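4. Adding a field record to the Partanen plot register

Read section 3 before you begin. You need a member account and the plot sheet for the site where you worked. The register holds 2,187 records from the Sodby and Dratby sites, and 1,891 of them have been checked by a second reader. A record that is not checked yet is shown in grey and is left out of the yearly burn and harvest summary.

4.1 Before you start

Have your plot sheet in front of you. If the sheet was filled in by two people, decide together which one of you will enter it. The same sheet entered twice makes two records, and the register can not join them later.

4.2 Entering the record

1. Sign in and open the Register tab.

2. Choose the site from the list. Sodby has an upper and a lower part - take the one written at the top of your sheet.

3. Type the plot number. It always has 8 characters, with the hyphen included.

4. Enter the date of the visit, not the date when you are typing.

5. In the field Plant names, write the local name first and the Latin name after it. If you know only one of them, leave the other empty. Please do not guess.

6. Under Access, choose Open, Members or Community only. Gathering places for berries, roots and basket materials must always be Community only.

7. Press Save draft. Look over the page once more, then press Submit.

Caution: After Submit, the access level can be made stricter by you, but it can be made more open only by the family or group that shared the knowledge. Ask them before you change anything in this field.

Note: Drafts are kept until the end of July and after that they are deleted.

4.3 Correcting a record

1. Open the record and press Propose change.

2. Write the new value and the reason in a few words.

3. Wait for the second reader. The old value stays visible in the history.
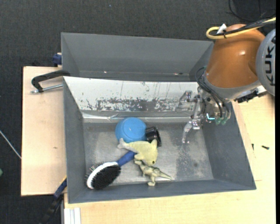
Wellington Leite: In step 5, what should I do when two families at Dratby use different names for the same plant? I put both with a slash and the form refused it.

Reply: Use the plus sign beside the field and enter each name on its own line. The slash is kept for spelling variants of one name. We will add this to step 5 in the next version.

4.4 Working without a connection

The Grilell form can be filled in offline. Open it once while you are still connected, so the plot list is loaded. When you are back, press Send waiting records and keep the page open until the counter shows zero.

Last changed February 23, 2025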